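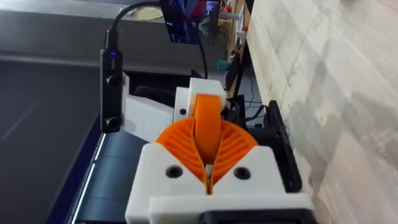 My daughter turned 6 months old in July, and I had been putting off the daycare question for about as long as she'd been alive. So when the Dramura nursery in Kollville put up a notice for an open morning, I signed us up before I could talk myself out of it. We almost didn't make it (blowout in the car seat, you know how it goes), and I walked in with a burp cloth still on my shoulder. The first thing I noticed was how calm the colors were. I'd been expecting every wall to be the same loud orange as those curved, ribbed fingers, but the baby room was all soft greens and cream, and it was so quiet! Arthur, my four-year-old, was told to use his indoor voice and for once he did.

Mohammed-Awal Amissah runs the infant room and took us around. There were 6 babies in that morning, with 2 grown-ups on the floor with them the whole time. I asked about naps right away, of course, as that's the thing I lie awake over. They don't put all the babies down at once. Each one has a card by the crib with their usual times from home, and the staff go by that for the first few weeks before nudging anybody toward a shared nap after lunch.
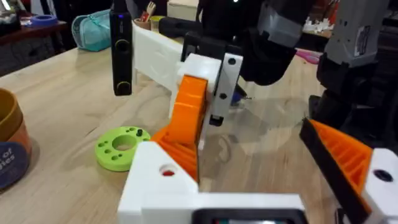

I told him mine only sleeps if she's being bounced, and he didn't laugh or give me the look. He said they get plenty of bouncers, and that they start by patting them in the crib and picking them up again if it's going badly. How long do you let them cry, I asked. He said they stay right there with them, and I got a bit teary over that, which I blame on being up since four.

The cribs are from Vindden, plain and low with nothing in them but a fitted sheet, and the room is kept dim with a blind you can see light around. I'd want it darker, but then we have taped foil to our windows at home, so maybe I'm not the one to ask.

Now the less fun part. Full time is 800 a month more than we'd budgeted, and that's before diapers, which you bring yourself. Three mornings a week would work for us, but there's a waiting list for those. I put her name down anyway. Bottles have to come made up and labeled, and the parking is terrible at drop-off, so leave yourself time if you're going.

She slept the whole way home, naturally. Arthur wants to know if he can go there too.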